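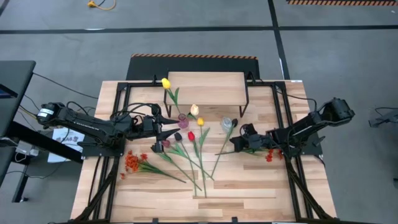
I keep my artificial tulips in a box most of the year and get them out in June, when the real ones are long gone. Wanda Okafor gave me the first few, and I've added to them since.

Two vases is plenty. The pink one is small, so it gets a couple of stems at most, and the clear one takes the dark purple. 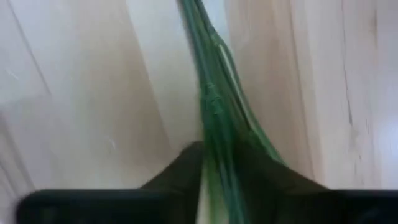
Long stems are the nuisance. I bend mine a little near the bottom – cutting them seems a waste – and turn each head outward before adding the next. The yellows go in last. Marisol likes the red one by itself.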